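3. Methods

3.1 Setting and program rules

The Pokgate home lead program began in March, after the county health board changed its rule for follow-up visits. Under the earlier rule, a home visit was offered only when a child's confirmed blood lead level crossed the action level used by the county clinic. Under the revised rule, a visit is offered after any confirmed result above the laboratory reporting limit. The change raised the number of eligible homes without a matching increase in field staff, and the order in which homes are visited became a matter of local policy. The present study compares two ways of setting that order.

Homes were drawn from two service areas, Jurport and Oscombe. Jurport has older rental housing, much of it divided into small units with shared entries. Oscombe is mostly single-family homes, many of which have had their windows replaced. Both areas are served by the same water utility, and both use the same laboratory for venous samples. Capillary results were treated as screening results only and did not make a home eligible until confirmed.

3.2 Dust sampling

Each visited home was sampled at 12 points where the layout allowed it. Floor and window sill wipes were taken in the room where the child slept, the room where the child spent the most waking time, the kitchen, and the main entry. Wipe areas were marked with disposable templates. Where a sill was too narrow for the template, the inspector measured the wiped area with a ruler and recorded it on the field form. Field blanks were submitted with each batch.

Soft goods were handled separately. Bedding, throws and plush covers hold dust in ways that a wipe does not recover well, and earlier work with hard-surface wipes gives little guidance on them. We used a vacuum cassette with a fixed nozzle, passed over the marked area in two directions at right angles. Removable covers were sampled in place before being taken off, and the item under the cover was then sampled with a fresh cassette.

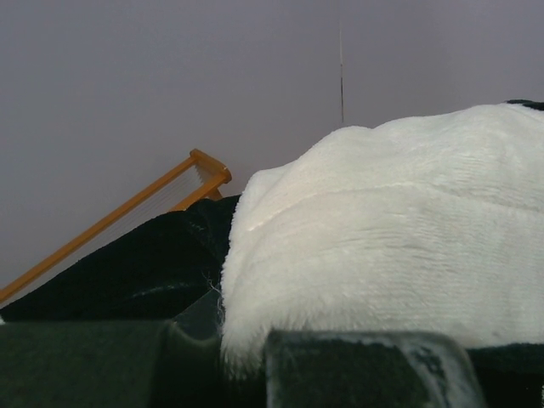

Results from soft goods are reported as loading (mass of lead per unit area) and not as concentration, for consistency with the floor and sill data. Loading depends on the nozzle speed and on the number of passes, so inspectors were trained to a fixed pace before field work started. Items that had been washed within four days of the visit, according to the parent or guardian, were sampled but flagged. Flagged items were left out of the main comparison and added back in a sensitivity check.

Cassettes and wipes were sealed at the home, logged at the Jurport office, and sent to the laboratory under chain-of-custody forms. Samples with a broken seal or a missing field form were excluded. No attempt was made to estimate values for excluded samples.

3.3 Scoring rule

The first ordering method is the one in current use, in which homes are visited by date of confirmed result. The second uses the Nwankwo score, a weighted sum of the confirmed blood lead level, the child's age, the age of the building, and the presence of another child under six at the address. The weights were fixed before the study period and were not adjusted to either service area. Ties were broken by date of confirmed result.

Building age was taken from county assessment records. Where the record was blank, the building was assigned the median age for its block. This step affects Jurport more than Oscombe, as divided units are often missing from the assessment file. 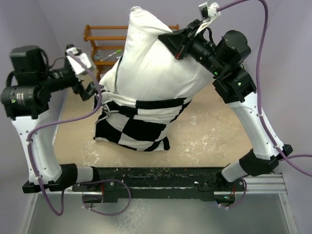 Figure 1. Pillow with a checkered pillowcase drawn partway up; the upper part of the pillow is uncovered.

3.4 Outcomes

The primary outcome was time from confirmed result to completed home visit, measured in calendar days. A visit was counted as complete when the inspector had submitted the field form and at least the floor samples. Secondary outcomes were time to written notice of a hazard, time to first repair, and the change in blood lead level at the next venous test. The last of these was treated as descriptive. Retest timing varied widely between families, and a falling result can reflect the child's age as much as any work done in the home.

Repairs were classed as interim or permanent. Interim repairs included wet cleaning, paint stabilization and the covering of bare soil. Permanent repairs included window replacement, enclosure and removal. A cash grant of up to $2000 per unit was open to owners in both areas, with an additional $300 for temporary lodging where the family had to leave during the work. Grant status was recorded but did not enter the score.

3.5 Analysis

Time-to-event outcomes were compared with Cox models stratified by service area, with standard errors clustered by building. Families who moved before the visit were censored on the date the program learned of the move. Case records were closed for analysis on October 8, 2023, and visits still open on that date were censored. Dust loadings were log-transformed. Values below the reporting limit were replaced by the limit divided by the square root of two, and the models were then rerun with a censored-data method to check that this choice did not drive the results.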